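Prerside Handling Group
Minutes, equipment planning meeting
June 6, 2024, Wastilow office

Present: Lucie Hawthorne (chair), Kalletti, So, and members of the produce team. Apologies were received from the packing side.

Minutes of the last meeting were accepted with one correction: the spare jaw pads were ordered, not just quoted.

1. Hand-held grippers

Lucie opened with the good news that the capital request has cleared its first reading, so we are planning with real money now! The request stands at 3752 dollars and covers 2 more hand-held grippers, mounts for the phones and a first box of replacement pads. Anything beyond that goes into the September round.

There was a lively discussion of pads. The blue textured ones are the favorite for round fruit, and the team would like to stay with them for apples and mandarins. Leafy greens and long vegetables need more thought, and bok choy in particular came up several times. Agreed to ask for a sample set in a softer grade before we commit to a full box.

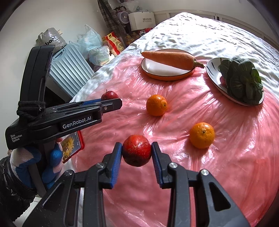 Kalletti was all for the purchase but wanted the running costs written down next to it, and asked that pads, gloves, table wrap and produce each get their own line in the budget. Last year they were lumped together as "sundries" and it took ages to see where the money had gone. So agreed and offered to draft the sheet. Lucie thought this was a great idea and would like to see it used for the arm as well.

2. Robot arm

Still a lease or buy question. Leasing gets us started sooner, and the team is very keen to start. Buying is cheaper if we keep the arm past the second year. So has one lease quote on file and is waiting on the other. No decision today.

Whichever way it goes, the floor in room 14 has to be checked for the load and the outlets moved. Neither job is in the budget yet.

3. Storage

Room 13 can be cleared for chargers and spares. Shelving to be priced. Lockable if possible.

Actions
Softer pad samples: Lucie
Running cost sheet: So
Second lease quote: So
Floor check and outlets, room 14: Kalletti
Shelving prices: Kalletti

Any other business: the produce team asked whether fruit could be bought weekly on account. Lucie to find out.

Next meeting to be set once the second quote is in.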